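An afternoon with the robots at Brorkness

I had not planned to write anything this month, but I went to the Zollwood open day at their Brorkness building and I have been grumbling about it to anyone who stands still, so it may as well go here.

First, the getting there. Brorkness is one of those business parks where every unit looks like the back of a supermarket, and the bus leaves you on the wrong side of a dual carriageway. The invitation said two o'clock. I arrived at ten to, and was given a lanyard, a cup of tea and a leaflet with the number 62 on the front in very large type. It took me three reads to find out what the 62 was. It is the number of household objects their arm has been taught to handle. The leaflet doesn't list them. I asked at the desk whether there was a list and was told it was "growing all the time", so no.

Regular readers will know I have a bad history with this sort of thing. In September I went to the Gremance event and watched a machine fold one tea towel while a man with a microphone talked over it for the length of a sermon. I wrote then that I would not go to another unless I could stand close enough to see the fingers. Zollwood, to be fair to them, let us stand close. There was a strip of tape on the floor and a polite request to keep behind it, and a big screen beside the bench showing what the small camera down by the gripper was seeing. Most people watched the arm. I watched the screen, and they have put stills from it in the online pack, so I can show you what I mean.
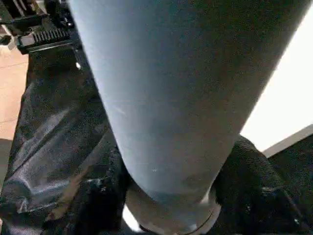 I have no quarrel with the grip as a grip. Two soft black fingers, one each side, low down where a bottle is easy to hold. My quarrel is with the word the presenter kept using, which was "understands". The robot understands the bottle. The robot understands how hard to squeeze. Well, does it? A clothes peg holds a sock perfectly well and I have never felt that mine had grasped the idea of socks. When I put this to the presenter (more politely, I hope) I got a long reply about training data that had the word "understands" in it twice more.

The other thing I wanted to know was how much of it was a person. I asked straight out: is the arm deciding, or is someone steering it? The first answer was that the system is "fully capable of independent operation". That is an answer to a different question. The second answer, after a bit of shuffling, was that for the open day they were using "a mixture". I asked which bits of what we were watching were which. There wasn't a third answer. There was a lady behind me who wanted to know if it could do bins, and that was the end of my turn.

I don't mind if someone is steering. A good machine that a person drives from a chair would be a fine thing, and I can think of several people with bad hands who would be glad of one tomorrow. I mind being left to guess.

They gave a talk halfway through, in a side room with no windows and a very loud fan heater. The figure they were proudest of was 721, that being the number of picks completed in a row without a drop. It went up on a slide by itself and people murmured. I put my hand up and asked what was being picked. One item, from one spot, on one bench. I am not saying that's nothing. I couldn't do anything 721 times in a row without dropping it, and I include eating. But my kitchen has a great many items in a great many spots, and on most days half of them are on top of the other half.

Which brings me back to the bench, because after the talk we all trooped out and they carried on.

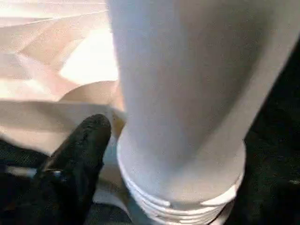
Tidy shapes with straight sides are what these people always reach for. Bottles, tubs, blocks. I'd like to see somebody turn up to one of these days with a bag of satsumas that has split, or the drawer where I keep the lids. I asked if visitors could hand over something of their own for it to try. I had my glasses case ready in my coat pocket! No, for insurance reasons. Gremance said exactly the same in September, so perhaps they share an insurer.

Speed, then. I had a watch on and used it. One attempt took 20 seconds from the arm starting to move to the arm stopping again, and that was quicker than most of the ones I saw. The presenter said speed was "a solved problem" and that they ran it slowly for our comfort. I would have been quite comfortable with faster. I said so, and was smiled at.

What I will give them:

The fingers are clever. They are padded, and I could see no hard corner anywhere near where you'd put your own hand.

The young engineer on the far side of the bench, the one without a microphone, was the only person there who said "we don't know yet" to anything. I trusted that engineer more than the entire leaflet.

The tea was good.

And the cost? There is no price. There is a trial scheme, run with a firm called Buckley, where you pay 225 pounds a month and they bring an arm to your workshop and take it away again if you don't get on. Workshop, mind you. When I asked about homes I was told homes were "very much the direction of travel". I have heard that phrase used about the Brorkness bypass since before I retired.

I filled in the feedback form. Under "What would you like to see next time?" I wrote: a list of the 62 objects, a light that comes on when a person is driving, and my glasses case. I ticked the box to be contacted. I missed the ten past four bus by the width of the dual carriageway and had forty minutes in the shelter to read the leaflet again, and I still can't find where it says what happens when the thing does drop something.

Posted December 16, 2023. Comments are open, but please, no more links to the dancing one.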